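Members of the Pralholm Film Society visited the Lelach archive in September to view its holdings of early silent comedies. Donal Sheehan received the party at the loading entrance and outlined the history of the collection, which fills 72 shelves. 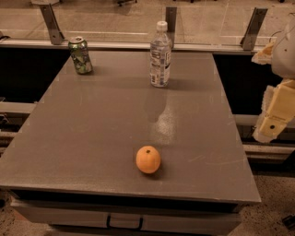
The first session concerned nitrate storage. Reels are kept in two vaults and inspected by hand before any copying is approved.

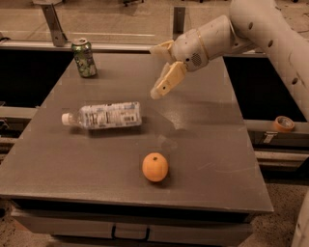 *Can, bottle and orange on the tabletop.*

Hyun-seo Maeng then projected a restored one-reel comedy, with piano accompaniment by Prys Wynne. Some 50 feet of the original remain missing, and title cards now cover the gap.
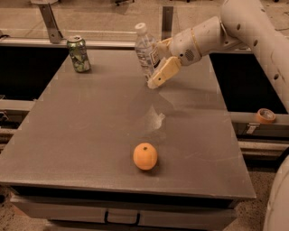
Questions followed on tinting and projection speed. Requests for loan prints should reach the Society's office before the next Sunday screening.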